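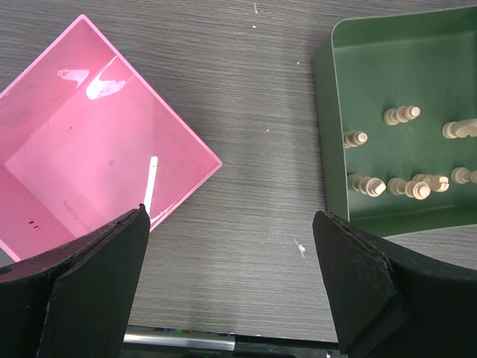

**Sorting small wooden parts: trays or bags?**

**spindlebox** wrote:

I sell off leftover game parts from the Drodcombe warehouse clearance. I ended up with nearly 2,000 unfinished wooden pegs, the turned kind with ridges and a wide base, a bit like a small chess pawn. Buyers mostly want them in lots of 27.

Right now I work from a dark green plastic tray and move the good ones to a pink one. The pink one is shallow and square, and it already has scuffs and a couple of little red marks on the floor of it. Is there a better way to do this on a normal tabletop? I don't have a shop.

**Marinho** wrote:

Trays are fine. Put only a handful in the green one at a time. If you pour in a whole bag they pile up and you can't see the bases, and the base is where the chips are.

**gluepot_ed** wrote:

I'd skip the trays. I did 1,000 wooden cubes straight from bag to bag and checked them by feel. Took two evenings.

**Marinho** wrote:

Cubes don't have ridges. You can't feel a hairline split on a turned piece. You have to roll it over and look.

**gluepot_ed** wrote:

Depends what he's charging. For unfinished pegs I wouldn't look at each one. Throw in two extra per lot and call it done.

**spindlebox** wrote:

I thought about extras but I've had complaints before. I'd like to keep checking them.

**vania_parts** wrote:

Does the pink tray bother your eyes? Mine was glossy and I got glare off the ceiling light every time I leaned over it. I turned it cornerwise and that didn't help much. A sheet of plain paper in the bottom did. The green is better for pale wood anyway, you can see the outline.

**spindlebox** wrote:

Yes, there are two bright patches near the top of it. I'll try the paper. I could swap them around but then I'd be inspecting on the pink.

**Marinho** wrote:

Don't swap. Inspect on the dark one.

**oldmeeple** wrote:

What are you doing with sticks? There's a thin white one in the pink tray. If you have a lot of those I might take 300.

**spindlebox** wrote:

Sticks are a separate lot. I haven't sorted them and won't get to it before October. Message me then.

**gluepot_ed** wrote:

Still say bags. But if you're using trays, get a cheap Gamo lid for the green one so you can leave it overnight.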